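Keep the big table at the Cetville library

By Kiros Chala

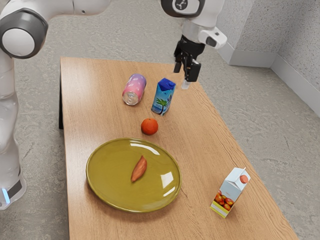 A long wooden table takes up floor space, and it should.

The Cetville library plans to replace its reading room tables with single desks, each with a divider and an outlet. The plan went up by the front desk on Wed 30 January, and comments are open for two more weeks. I think it is a mistake.

I understand the case for it. People bring laptops now. They want power and they don't want a stranger's elbow in their notes. Shewit Ejigu, who runs the branch, told me that complaints about noise at the shared tables come in every week. I believe her. I have made one of those complaints myself.

But a desk with walls is something many of us already have, at work or in a bedroom. A table that seats ten is harder to find. In my building there are apartments where it wouldn't fit through the door.

I learned to read a tax form at one of those tables. A retired bookkeeper named Lahcen Erraji was sitting across from me and saw me on the same page for half an hour. He turned the form around, pointed at line 2 and went back to his newspaper. With a divider between us he would never have seen it.

The town of Jiravport made the same change in September. I went over there on a Saturday and every desk was taken, mostly by one person and one coat. The homework group that used to meet there now sits in the hallway by the restrooms.

The new desks would cost $300 each. Refinishing an old table costs $200, according to the quote in the plan. If outlets are the problem, run a power strip down the middle. If noise is the problem, put a few desks along the back wall and leave the rest of the room alone.

Comment cards are in the tray next to the returns slot. I filled mine out on Monday.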